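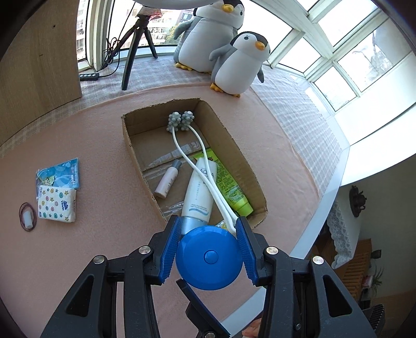 A hand-held gripper closed on a round blue object.

Zambridge Coalition Calls on Council to Apply for Safer Streets Funding

ZAMBRIDGE – The Jirar Street Coalition has asked the Zambridge City Council to submit an application to the state's neighborhood streets program before the current round closes at 5 p.m. on Friday. In a letter delivered to council members and the city manager, the coalition sets out the projects it believes should be included.

The letter's main request is a protected bike lane on Closon Avenue, from the rail station to the public library. Closon Avenue is the most direct route between the two, yet people on bikes now share a travel lane with trucks and buses for most of its length. The coalition also asks for a 20 mph speed limit on the residential streets on either side.

Other recommendations include:

Longer crossing times at the 2 signals nearest the elementary school
Covered bike parking for 100 bicycles at the rail station
Repairs to 43 curb ramps listed in the city's own sidewalk survey
A bus shelter at the stop by Trịnh Market, where riders wait beside the parking lot entrance

"Residents have asked for these changes at one public meeting after another," the coalition said in a statement. "The survey work has been done and the designs for Closon Avenue are already on file. We urge the council to put them forward while state money is available."

The coalition notes that the program does not require a local match for projects under construction within a year of the award. It has offered to help city staff collect letters of support from businesses and schools along the route.

Council members are expected to discuss the application at their work session this week. If it is approved, award decisions would follow in June.

The Jirar Street Coalition is a nonprofit membership group working for safe walking, bicycling and public transit in Zambridge. Copies of the letter are available from the coalition's office on request.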